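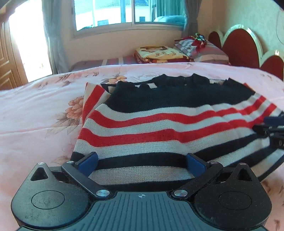
Parsa

Mensajes: 14

2 Oct 2019

Buenas a todos. Antes de todo, perdonen mi español, lo aprendí de mayor y escribo despacio.

Estoy redactando las normas de trabajo para nuestras tareas de ropa con dos pinzas de mano: extender, doblar, apilar. Ahora tengo la parte de las prendas de punto sobre cama, como el suéter de rayas, y quiero saber qué reglas usan ustedes. Mi borrador dice así:

1. Los dedos se abren del todo antes de acercarse a la prenda.
2. El punto se toma siempre por el borde o por la costura, nunca por el centro del tejido.
3. Las dos pinzas no se cruzan encima de la prenda.
4. Las almohadillas se limpian cada 10 episodios.
5. La colcha puede tener dibujo, pero la misma colcha se mantiene en toda la serie.

La regla que más dudas me da es la quinta.

Hokum

Mensajes: 300

La quinta yo la quitaría. Si siempre es la misma colcha, el modelo aprende la colcha. Nosotros cambiamos el fondo cada 6 episodios y lo apuntamos en la hoja. Con flores, lisa, a cuadros, lo que haya en la casa.

La segunda está bien para doblar, pero para extender no siempre se puede. Si el borde de arriba queda amontonado, como el negro de tu suéter, a veces hay que pellizcar donde se deja.

Parsa

Gracias, Hokum. Sobre el fondo entiendo el argumento, pero si cambio cama y prenda a la vez, cuando algo falla no sé a quién echar la culpa. ¿Ustedes cambian las dos cosas juntas?

Sobre pellizcar en el centro: en junio se nos quedó un hilo sacado en un jersey de malla más abierta y desde entonces soy muy prudente. Tal vez demasiado.

Humier

A mí me preocupa más la cuarta. Cada 10 episodios para las almohadillas me parece bien, pero la norma no dice nada del resto. En tu pinza hay polvo en las dos carcasas negras, y eso sobre una prenda con bandas claras no me gusta. Yo pondría: paño seco en carcasas y brazos al empezar la sesión, y las almohadillas aparte, con su propia frecuencia.

Hokum

Lo del polvo en la carcasa no afecta al agarre, Humier. Cuanto más larga es la lista, menos la lee la gente.

Parsa, no, juntas no. Prenda fija, fondo variable, y luego al revés.

Humier

No hablo del agarre, hablo de la ropa. Si trabajas en casa de alguien, se la tienes que devolver limpia. En las normas de Pririvance, el proyecto donde estoy, eso va en la primera página y no lo discute ningún operador.

Parsa

Creo que Humier tiene razón en este punto y lo añado. También corrijo la segunda: «por el borde o por la costura; en el centro, sólo para extender y sólo en punto cerrado». ¿«Punto cerrado» se entiende, o se dice «tupido»?

Hokum

Tupido. Y en la tercera aclara si tocar la prenda con las dos a la vez está permitido, porque así como está escrita un novato va a creer que no.

Parsa

Sí, está permitido, una pinza puede sujetar por un lado mientras la otra se acerca. Lo escribo así. La quinta la dejo abierta hasta probar lo de prenda fija y fondo variable, y subo aquí la versión nueva cuando la tenga.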